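Budgeting for a second pair of hand-held grippers

I have been putting together the equipment request for the next half year, and most of it went quickly. The part that took three evenings was the line for hand-held grippers. We have one pair. The question was whether to buy a second pair, buy spares for the first, or put the same money toward the arm.

Some background on the numbers. All costs here are in units of our monthly consumables budget, set to 100, because I'm not going to post our supplier prices. On that scale a complete pair from Rilen comes to 608. That covers two grippers, two marker cubes, cables and the mounting hardware. It doesn't cover the recording computer, the calibration board or shipping. A set of wear parts (finger pads, cable ends, fasteners) comes to 74.

Cirnard also quoted. Their unit price was lower, but the cables were a separate line, the cubes were a separate line, and the firmware license renews every year. Over two years the difference shrank to something I would not choose a supplier over. Their lead time was also longer, and the quote expired before our approval meeting.

What wears out

I went back through our repair notes before asking for anything. The finger pads go first. They get rounded at the front corners, and after that thin objects start to roll out of the grasp. Cable strain comes second, nearly always at the connector, where the cable bends down toward the operator's waist. Marker cubes come third. They don't break, they get scuffed, and tracking gets worse by small amounts until somebody compares two weeks of recordings and sees it.

None of the gripper bodies has failed. That changed my plan. My first draft asked for a full second pair as a backup, which would have meant paying 608 to insure against problems that 74 would fix. The revised draft asks for two sets of wear parts now and moves the second pair to its own line, justified by operator hours only.

Operator hours

The case for a second pair rests on whether we can keep it in use. A pair needs one trained operator, one table and someone nearby who resets the objects. We have the tables. We have two people trained, Velimir Perić and me, and on most days only one of us is free to record. Until a third person is trained, the second pair would sit in a drawer four days out of five.

Training isn't free either. Our new operators lose most of a day to learning how far they can lean before their own head or shoulder blocks a marker. After that they lose another to small objects, which need a slower approach than people expect. I have put this under labor and not equipment, but the two lines should be approved together or not at all.

Furniture and floor

This section gets cut from every request and then paid for out of petty cash. Round tables work well for us because the operator can stand anywhere. Rolling office chairs are fine at the desks and a nuisance near a recording table. Power should come from overhead or along a wall. I have asked for two ceiling drops and a box of cable covers, and for one lockable cabinet so the grippers have a fixed place overnight.

Lighting I left alone. Shehu suggested replacing the ceiling fixtures across the whole room. I would like to see a week of exposure logs first.

Two views from one working session:
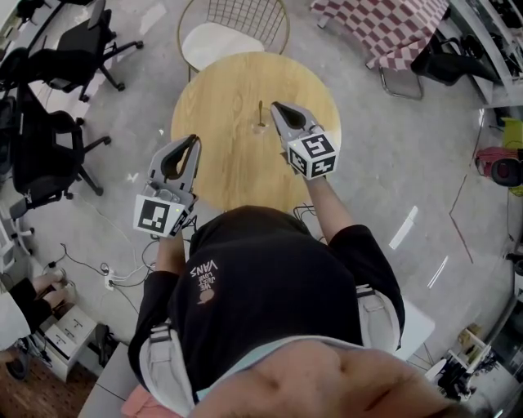
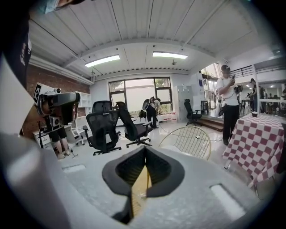

The arm is the remaining question. Joreo will hold their price until the end of May, and the deposit is refundable up to delivery. My recommendation is to place the deposit, buy the wear parts immediately, and decide on the second pair once the third operator has finished training. If the training slips, the second pair slips with it and the money stays in the arm line.

Open items: the cable length for the ceiling drops, a written answer from Rilen on whether the older finger pads fit the current body, and who signs for the cabinet keys. I have a call with Rilen on Thursday and will update the figures after that.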